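Hello, young builders! If you have ever put away your toys at the end of a long day, you already know what our robot club has been working on, because we are teaching a robot to put things in a basket (and maybe, one day, to tidy a whole kitchen). We meet after school in the Ramalho room, and our robot is called Zetura, a name that won by just 2 votes. 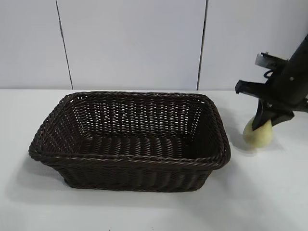 A robot has to learn things your hands learned when you were a baby, like how hard to squeeze. Squeeze too softly and the food slips, squeeze too much and, well, you get juice! Fruit makes very good practice for this, and a pale pear like this one, with its rounded bottom, gives those stiff black fingers plenty to think about.

Club members practice the same move over and over, sometimes 20 tries in one afternoon, and by April we hope to reach 1,000.

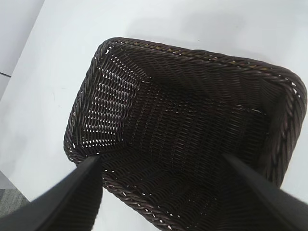

Seeing is the other big job. Zetura has a little camera down by its fingers, so it gets a view quite different from yours or mine, and it must work out which part is basket and which part is table. Dark weaving on a white tabletop helps a lot with that, although the tiny bright gaps between the strands can be a puzzle for a computer!

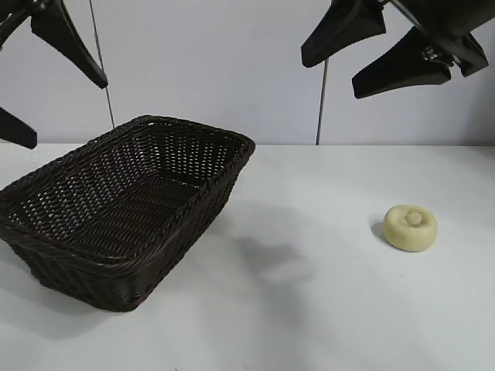 Taner Başaran wrote to us that his little sister wants to know whether a robot ever gets bored of practicing. It doesn't, Taner, but we do, and that is when we stop for crackers.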